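FOR IMMEDIATE RELEASE
10/02/2021

Rernow Members Invite Neighbors In to See the Dish-Handling Robot They Have Been Building

ENDSTEAD – The members of Rernow, the shared workshop on the upper floor of the old Rungrueang building, are very pleased to announce that Huverix, the two-armed household robot that has been taking up most of their evenings (and a good share of their shelf space) since April, is ready for company. Starting this month, anyone in Endstead who would like to come and see how the work is going may do so at one of the workshop's open evenings, and we do hope that a great many of you will.

Huverix began as a conversation over a sink full of coffee cups. Rernow has always had a kitchen, and the kitchen has always had dishes in it, and one night two of our longtime members, Lutz Voß and Wycliffe Mohamedi, got to talking about how much of ordinary housework comes down to picking up one thing and setting it down somewhere else. Lutz had spent years fixing packaging equipment and had always wanted to work on something with fingers. Wycliffe writes software for a living and wanted a project he could stand next to. By the end of the evening they had a sketch on the back of a parts order, and by the end of the week they had a corner of the workshop with their names taped to the bench.

The members decided early on that they would not try to make everything themselves. The arms and hands were bought ready to mount, with money that came partly from dues and partly from a very well attended rummage sale. What Rernow built, and is still building, is nearly all the rest of the job: the mounting work, the wiring, the guards for the cables, the software that decides where a hand should go, and the long and patient business of teaching ten fingers about cups and plates.
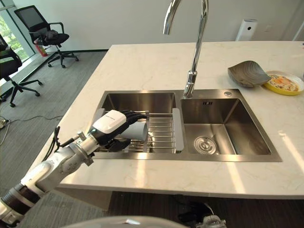

Cup practice at the kitchen island: the Huverix hand brings a cup over the dish rack. Photo: Rernow

Cups came first. A cup is a forgiving shape in some ways, and there is plenty of it to hold on to, but it has to be turned and lowered, and the rack has wires that a fingertip can catch on. The first practice sessions were held with the arm moving so slowly that members would go and make a sandwich between one reach and the next. The current practice run lasts 90 seconds from the first reach to the open hand, and Lutz is the first to say that this is still a long time to spend on a cup.

"My mother could do the whole supper table in that time and be sitting down with her crossword," said Lutz Voß, who looks after the mechanical side of the build. "But I have learned more from this one cup than from any machine I ever worked on. You have to think about where the thumb goes. I had never thought about my thumb in my life, and now I stand at my own sink at home and watch what it does, and my wife asks me if I'm feeling all right."

Plates were next, and they have been harder. A plate is thin, it wants to swing, and it has to be stood up on its edge and lined up with a slot. Wycliffe and the Thursday-night regulars at his bench rewrote the grip for plates 5 times over the summer. The version now in use curls the upper fingers over the rim and brings the thumb underneath, and the members are fond enough of it that it has been written up in the workshop notebook with a drawing.

We would also like to say a word about groceries. A dish rack seldom has the kitchen to itself, and the members felt strongly that practice ought to take place in a kitchen that looks like people cook in it. On some sessions the sink has vegetables in it, all different shapes and colors, and the software has to pick out the dish it was asked to handle and leave the eggplant alone. We keep a list on the refrigerator of what was put out and how the hand did, and anybody who brings something new for the list is thanked warmly.

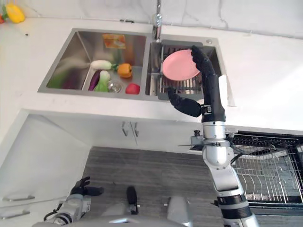 Wycliffe has asked us to be plain about what Huverix does not do. It does not wash anything. It does not choose its own chores, and it is never run without a member standing at the stop switch and a second member watching the screen. It has trouble with clear glass. Knives are kept in a closed drawer while the power is on, and that rule will stay on the wall for as long as there is a robot in the kitchen.

"People come up the stairs expecting a butler, and I have to tell them it's more like a very careful guest who has offered to help and doesn't know where anything goes," said Wycliffe Mohamedi. "What I like is that everyone who comes in has an opinion. We had a retired baker tell us we were lowering the plates at the wrong angle, and we tried it her way, and we kept it her way. I'd like a lot more of that, please."

Open evenings will run from 6:30 p.m. until the members get tired, which is usually past nine. Each one will include a practice run at the sink, a look at the wiring and the control bench, and time for questions. Groups are limited to 10 visitors so that everyone has a place to stand with a good view, and we ask that you call or write ahead. Children are very welcome with a grown-up. There is no charge, though there is a jar by the door, and it goes toward replacement cables.

For those who would like to do more than look, Rernow will also offer 2 beginner workshops this fall. The first, led by Lutz, covers mounting, fasteners, and how to run a cable past a moving joint so that it doesn't get pinched. The second, led by Wycliffe, is an introduction to planning a simple reach on a computer before any motor is switched on. No experience is needed for either one. Tools are provided, and so is soup.

The members plan to move on to bowls over the winter, and after that to putting things away in a cabinet, which will mean doors and handles and a whole new page in the notebook. The drawings for the cable guards will be left in a binder by the control bench for visitors to copy, and corrections in pencil are welcome.

About Rernow
Rernow is a member-run shared workshop in Endstead with benches for wood, metal, sewing, and electronics, and a kitchen that everyone is asked to leave as they found it. New members may join at any time of year.

Press contact: Wycliffe Mohamedi, Rernow, Rungrueang building, upper floor, Endstead. Please ring the lower bell; the upper one sticks.

###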